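Shop / Classroom Kits / Simulation / Bedroom Tidy Pack
Search products, lesson plans, part numbers
3 min read

Bristlow Bedroom Tidy Pack for Robotics Clubs
A simulated pick-and-place unit for grades 9 to 12. Runs on the club's own computers, no hardware needed.
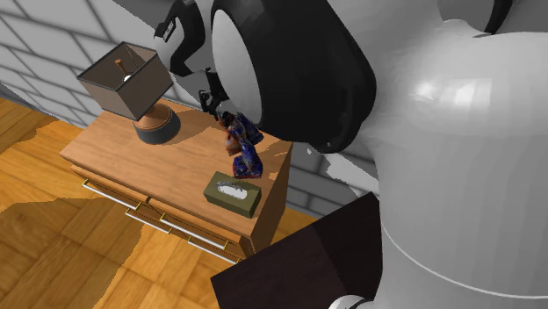 What the pack is

The Bedroom Tidy Pack is a set of simulated household tasks for one robot arm and one gripper. Students write the code that moves the arm, run it in the simulator, and get a score sheet at the end of each run. It was written for clubs that enter the Prerkbridge student challenge, and it also works as a six-week unit in a regular class.

The nightstand task is the one most clubs start with. The arm has to take hold of a crumpled snack bag and move it off the nightstand without knocking over the table lamp or pushing the tissue box. A bag is harder than a block. Its outline is uneven, and a grasp point that worked on one run may miss on the next if the bag is turned a little. Students usually spend the first two sessions on approach height alone.

What is included

- 113 task layouts, sorted by difficulty
- Simulator license for one school, good for one school year
- Teacher guide with session plans and answer code
- Student workbook (PDF, print as many as you need)
- Score sheet templates that match the Prerkbridge entry form

Layouts can be edited. Object positions, lighting and floor and wall finishes are set in a plain text file, and changes show up the next time the layout is loaded. Drawers on the furniture do not open in this version.

How a run is scored

A full run is worth 98 points. Points are given for a clean grasp, a steady lift and correct placement. Points come off for touching any object that is not the target. A dropped target ends the run, and the points earned up to then are kept.

The log file records joint angles and gripper position at every step. Teams entering the challenge have to turn in this file with their code, so please show students where it is saved before they start. The default folder is cleared when the simulator is reinstalled.

Computer requirements

A desktop or laptop with a separate graphics card is recommended. The simulator will run without one at the low display setting, and scores are not affected. Allow 2 hours for the first install if the school network is slow. Chromebooks are not supported.

Using it with the Tistby arm

Code written for the pack can be moved to the Tistby desktop arm with the Cisneros bridge cable and driver, sold separately. The desktop arm has a shorter reach, so the nightstand layouts need to be scaled down first. Chapter 5 of the teacher guide covers this. We suggest a speed limit of one quarter for the first runs on the real arm.

Ordering

School purchase orders are accepted. Nearly 4000 students used the pack last school year, and licenses for fall are sent out in August. Clubs renewing from last year keep their edited layouts and should order the renewal license instead of the full pack.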